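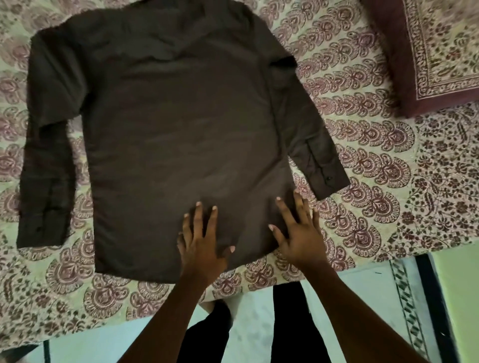
August 25, 2024 - notebook, open day at Skukgate

Went with Tanveer. Writing this up the same evening before the brochure starts to replace what I remember. Yasir asked for "a page, with a verdict," so the verdict goes first: I would not put money into the Satti folding cell this year, and I would like another look at the thing in September if they will let us choose the shirts.

Arrived late, missed the welcome talk. Tanveer caught the last part and says it was mostly slides about the labor market. The handout has the same slides printed four to a page, too small to read the axes. I kept mine, it's in the back pocket of this book.

The machine

Satti is made by Zutent. Bultent does the software, or did, the person at the desk used both tenses. Two arms over a padded table, a fixed camera on a post above it, another camera on each wrist. They ran it on short-sleeved polo shirts, all the same size and all the same light blue, from a stack that somebody had plainly ironed. I asked whether we could hand it something else. Answer: after the program. After the program the arms were parked and there was coffee.

What I saw, by my own watch and my own tally:

12 polos put in front of it during the session we watched.
8 came off folded in a way I would accept on a shelf.
Of the other four, two had a sleeve sticking out past the fold, one was dropped on the edge of the table, and one was stopped by the operator with the red button before I could see what was wrong. The operator called that one "a pause."

The brochure says 1000 garments were folded in testing. It does not say how many were folded well, what they were, or whether anybody touched them first. I asked. The man from Zutent said the figure was "cycles completed," so the polo on the edge of the table would count, I suppose. The paused one too, maybe. Tanveer thinks I am being hard on them. He may be right about the tone but I would still like the denominator.

The part before the fold

My main complaint, and I made it to three separate people. The cell starts with the garment already flat, face down, sleeves out. Getting it into that state is most of the work. A polo with short sleeves drops more or less into place. A long-sleeved shirt with a button front and cuffs does not: the cloth bunches under the collar, the sleeves roll over, and the placket on the underside makes a ridge you feel before you see it. At Skukgate a young man stood at the infeed and did this by hand for every single shirt. He was quick and good at it. He is not in the cycle time.

Timed him without making a show of it. He took longer to lay a shirt than the arms took to fold it. I did not write the seconds down and I'm not going to make them up now, but it wasn't close.

The other half of the day was better. Bultent have a side project collecting hand demonstrations of exactly this laying-out step: ordinary long-sleeved shirts, on a bed, with a patterned sheet under them, filmed from the head of the person doing it. I had expected a lab table and a green cloth. Patterned bedding is a much fairer test. Dark shirt on a busy print is easy for a person, and I would have guessed easy for a camera too, but the woman from Bultent said the trouble is inside the shirt: dark on dark, the wrinkles barely register and the hem of a sleeve lying over the body gets lost. I believe that one. We had the same problem with the black aprons.
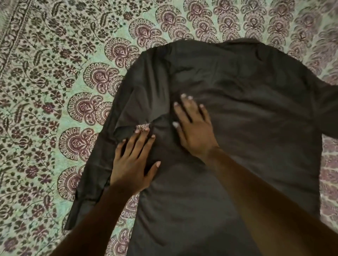

Smoothing by hand, dark gray long-sleeved shirt. Both palms on the cloth, and still a fold across the chest.

Things I noted while watching the demonstrations:

- Fingers spread, palms flat. I tried it at home tonight on my own work shirt and with the fingers closed I only pushed the wrinkle along ahead of my hand.
- A lot of it is pressure. Too light and nothing moves, too heavy and the whole shirt slides on the sheet. A head camera records none of that. I asked whether they log force. "Not at present."
- People do not agree on when a shirt is flat. I would have gone on smoothing well after they called it done. If the people vary this much, what is the machine being taught as the target? Tanveer asked this more politely and got a reasonable reply, that they label the end state afterward and throw out the ones the labelers argue over. I would keep the arguments, personally. Those are the shirts we get.
- A bed gives. Our tables don't. Cloth on a mattress sinks a little under the hand and I would expect the motions to be different on a hard top. The Bultent woman said she would expect that too and they had not tested it. Best answer of the day.

They claim 3899 clips so far, all garment types together. She could not say offhand how many were long-sleeved shirts and promised to send the split. I have her card. If it has not come in two weeks I'll write.

Talk with Zutent at the end

Asked for a price, got a range so wide I haven't copied it down. Asked who else runs one. Was told there is a laundry with a unit "in evaluation," no name. Asked whether the laying-out work will be in the next version. Yes. When? Depends on Bultent. Walked across the hall and asked Bultent. Depends on Zutent giving them time on a real cell. So there it is.

I should put down what I liked, or Yasir will say I went there to dislike it. The grip on the hem is very neat, it pinches through one layer and I never saw it take two. The arms are quiet. The operator knew the machine and did not oversell it - when the sleeve came out wrong the second time he said "yes, that's a bad one" out loud, with his own sales people standing next to him. The guard fencing was done properly and the emergency stop was where your hand goes. After last year's show, where I could have walked in under the arm, I was glad of it.

Tanveer's view, for balance, since he will not write his own: almost everything wrong with the cell is wrong at the infeed, the folding itself is nearly there, and we could put one of our people at the infeed and still come out ahead on polos and tees. I said we hardly do polos and tees. He said we might if we had the machine. We had this conversation all the way back in the car and neither of us moved.

To do

Get the split of the clips from Bultent.
Ask Zutent in writing what counts as a completed cycle.
Pull our own numbers for long-sleeved against everything else. I have been saying "hardly any polos" for years and haven't checked.
Bag up ten or so of our worst: the black ones, the linen, one with a missing cuff button, something with a stiff collar. If there is a September visit we bring the bag and they fold the bag. I want that agreed before we drive out.
Time our own people laying out and folding as two separate steps. We only have the total. Tanveer to do the stopwatch, they get nervous when I do it.

Yasir - the parking receipt is clipped to this page, please don't lose it like the last one.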